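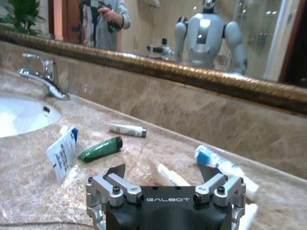
Marble counter and sink, Skyrme

Skyrme pre-show walkthrough, with my comments
Checked by: Emlyn Meredith
Date: May 22, 2024
Bill: Flolleo, Zarnetti (record release), one local opener still to be confirmed

Hi all! Same list as last time, with my scribbles typed up so you can read them. OK means OK, FIX means before doors, WATCH means it'll do for this show but I want it on the list again in October. If you're loading in, please read at least the power and stage parts, even if you've played the room before.

POWER

1. Stage outlets tested, all positions - OK
Went round with the plug-in tester. The stage left one used to have a loose faceplate and somebody has finally put the screw back in, thank you whoever you are!

2. Backline and lights on separate circuits - OK
Zarnetti are bringing two full stacks and an old tube bass head that I'm told likes to hum. Please plug it in where the tape says BASS and nowhere else. Last time a band went exploring with an extension cord we lost the whole lighting side in the second song (a great song, too).

3. Extension cords and power strips - FIX
One strip at the back of the drum riser has a nick in the jacket, right by the plug. I've cut the end off so it can't sneak back into the box. Berwyn is bringing a replacement. No strip plugged into another strip, please, even for a pedalboard, even for one tiny pedal.

4. Ground check on vocal mics - OK
Did this with a guitar in hand and a meter on the mic grille. Zero volts, lovely. Do it again once the real amps are up.

STAGE

5. Riser legs locked - WATCH
Back right leg locks but you have to lean on it. I jumped on the riser for a bit and it held fine, and I'm not light, but a drummer with a double pedal is another matter. Re-check between bands.

6. Cables taped or run under matting - not done yet
Can't be done until load-in. Gaffer tape is in the gray tub. Use the wide stuff across the stairs and don't be stingy.

7. Speaker stacks strapped - OK
New ratchet straps on both sides. I tugged hard. Subs are flat on the floor with nothing standing on them except the tops they're meant to hold, so keep your beer off there too.

8. Stage edge marked - FIX
The white tape has worn away at the front, which is exactly where singers like to put a foot. Needs a fresh strip, takes five minutes.

9. Smoke machine - OK with a note
Flolleo want it thick for the long intro, and I do get it, it's that sort of record. Short bursts only, and keep it pointed away from the exit sign. If I can't read the sign from the merch table, it goes off. I've said yes to incense in the holder, no to candles. Sorry!

EXITS AND FLOOR

10. Main doors open fully - OK

11. Rear exit clear inside and out - FIX
Inside was fine. Outside had a stack of pallets leaning near the door and I couldn't swing it all the way. I moved them, but they have a way of drifting back, so look again right before doors.

12. Emergency lights - OK
Held the test button down for a full 30 seconds on each one. The one by the stairs is dimmer than the others but still well bright enough to walk by. If it gets any worse I'll swap the battery.

13. Extinguishers - OK
Needles in the green, pins in, tags current. The one behind the bar had a coat hanging on it. Coats go on hooks!

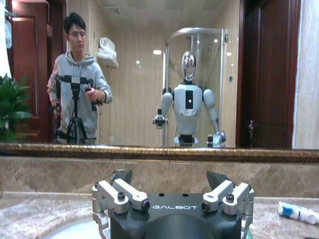 14. Floor dry and free of trip spots - WATCH
The corner of the rubber mat by the mixing desk curls up. I flattened it and put a weight on it, and Berwyn Gough (on sound) has promised to stand on it all night, which he'd be doing anyway.

MERCH

15. Table stable and out of the walkway - OK
Moved it back 18 inches from where it was at the Gosport night, when the line for shirts ran straight across the exit path. There's still plenty of room for the crates.

16. Weight of record boxes - FIX
Please don't pack LPs into those huge cardboard boxes again. The Zarnetti twelve-inch is a gatefold on heavy vinyl, and a box of 30 is as much as I want anyone carrying down those steps. I've got plastic crates you can borrow. Lift with two people if you've got the double LPs in there as well.

17. Stock away from heat - OK
The crates were next to the radiator, now they're against the inside wall. I've seen what a warm afternoon does to a test pressing and I nearly cried.

SOUND LEVEL

18. Ear plugs at the door - OK
Roughly 20 pairs left in the jar and a fresh bag of 28 on the way. They're free, take them. Zarnetti are LOUD, I had the new record on at home and even my modest speakers made the shelf buzz.

19. First aid kit - FIX
Out of large bandages and the tape has gone gummy. I'll pick both up on the way over.

Still open before doors: 3, 6, 8, 11, 16, 19. Initial next to each one on the paper copy by the desk when it's done, and text me if you're stuck on the pallets - I'll be there from load-in.

Emlyn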